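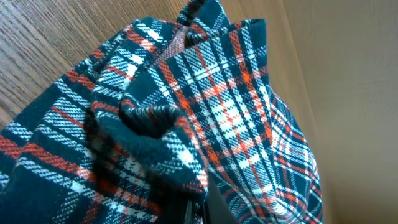

Figure 1. Plaid fabric from very close, with a deep fold in the middle.

Can a machine fold the laundry yet?
Project report, Household Automation course, Prircombe College

1. Introduction

Our group wanted to know if a robot can do one ordinary chore at home without a person next to it. We chose laundry because every student in our residence does it and most of them dislike it. A plate or a cup keeps its form when it is lifted, but cloth changes with each touch. In Figure 1 the stripes bend together with the fold and its inside is nearly black. For a person this is easy to understand. A program must guess where the fabric continues.

2. Method

The work was done in May with the two-arm setup of the Castellanos laboratory. The control program is called Hastska. We made 57 attempts with shirts and other soft items. An attempt was counted as good when the item was folded in less than 5 minutes and no one had helped. We compared our notes with a short survey in the Andireck residence, where we asked how well clothes must be folded to be acceptable.
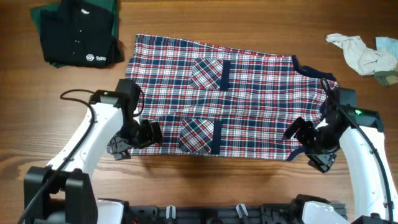 Figure 2. Plaid shirt on the table, one gripper near the lower hem and the other near the armhole.

3. Results

The easiest start was a position like in Figure 2, where the garment is already flat and its front side is up. From such a start most attempts were good. When the item began as a heap, the result was much weaker, and 11 attempts were stopped by us. The usual mistake was to take two layers of cloth when only one was wanted. Checked patterns were a difficulty also for us – on the screen we sometimes took a printed line for an edge.

The survey answers were less strict than we expected. Most residents accept small wrinkles, but they do not accept a sleeve that hangs out of the pile.

4. Discussion

In our opinion the machine can fold, but it cannot yet do the laundry. Sorting, turning a garment right side out and putting it in the closet were outside of our project, and these steps also take time at home. The speed is a second problem. A person folds a shirt in some seconds and can talk at the same time.

For the next group we recommend to begin every attempt from a heap – even if the numbers will look worse.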